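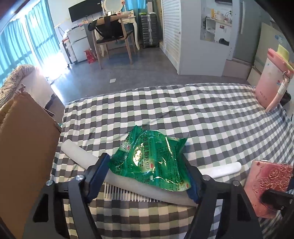
Hello, and welcome to the questions page for our small items sorting evenings at Brovton. Most people write to us with the same handful of worries before they come, so I have gathered them up and answered them as fully as I can (probably too fully, but do skip about). Last tidied up on 1/6/25.

## What do you mean by "small items"?

Everything that lives on a table because it has no home of its own. Combs, sachets of this and that, phone cases, water bottles, chargers, single earrings, the pen from the bank. Big furniture is another evening altogether, and Jasper Kuipers looks after that one.

## Do I have to clear the table before I start?

No, please don't! People spend an hour shoving things into a bag so the table looks respectable, and then we have to tip the bag out again. Leave the cloth on as well if you like it. A checked cloth is quite nice to work on, although very small things such as hairpins do vanish into the pattern, so run your hand flat across it at the end.

## Where should sachets go?

Sachets of medicine, cold remedies and the like want a lidded box on a high shelf, well away from children and out of the kitchen steam. Read the date on each one first. If the packet is so crumpled you can't read it, or it's in a language you don't know, put it to one side and ask a pharmacist before anybody takes it. Old ones can go back to the pharmacy too. Shampoo and sauce sachets are less of a worry, but do keep the three kinds apart, as they look awfully alike at seven in the morning.

## And combs?

With the brushes, at the dressing table or in the bathroom, wherever you do your hair. Wash them first in warm water with a drop of washing-up liquid and let them dry on a towel, teeth down. Ataberk Soylu, who has long hair and strong opinions, keeps his standing in a mug and says he hasn't lost one since October.

## My water bottle never fits in the cupboard. Is it all right to leave it out?

Perfectly all right, if you use it every day. Give it one spot and stick to it. Insulated bottles should be stored with the lid off or loosened, or they go musty. If yours has a strap, wash that as well. Straps get grubbier than you'd think.

## What about spare phone cases?

Keep the one you are wearing out and one other. Cases for phones you no longer own can be passed on, and we have a swap basket by the door at every evening.

## I have flattened cardboard leaning on everything. Help?

You and the rest of us! Keep one good big sheet for messy jobs and slide it behind a wardrobe. Propped against the table it tends to slip down just as you're carrying something hot. The rest can be folded and put out with the recycling.

## How long does it take?

One table usually fills an evening. We allow 14 places and finish by nine.

## Who do I write to?

Lungile Hendricks answers the post and is very patient about it. Tell her if you need a chair with arms or a seat near the window, and she will save you one.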